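Kitchen check, Brasden site, 23/03/2024
Checked by Marleny Cuadros

1. Fridge door seal. Pass, though I'd like to see it in August.
2. Chili paste jars dated. Fail. "Fresh" is not a date.
3. Fry station clear of towels. Pass while I stood there.
4. Oil stored away from burners. Pass.
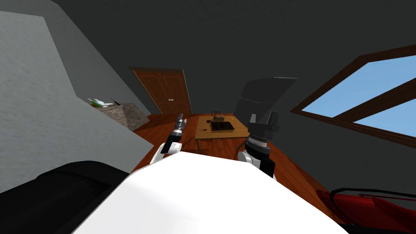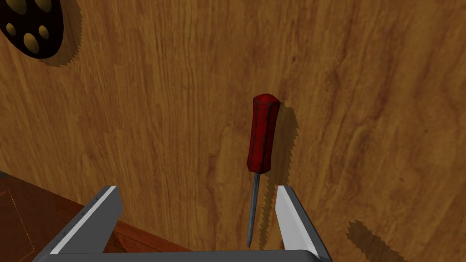 Room with table, first; wood surface, second.

5. Blender unplugged before cleaning. Staff say always. No sign posted, so marked Unclear.
6. Paste cooled before lidding. Log shows the same reading for every batch. I don't believe it.
7. Extinguisher tag, unit 642. Pass.
8. Handwashing sink stocked. Soap yes, paper towels no. Fail.

Recheck items 2, 6 and 8. Send new log sheets to Drovley.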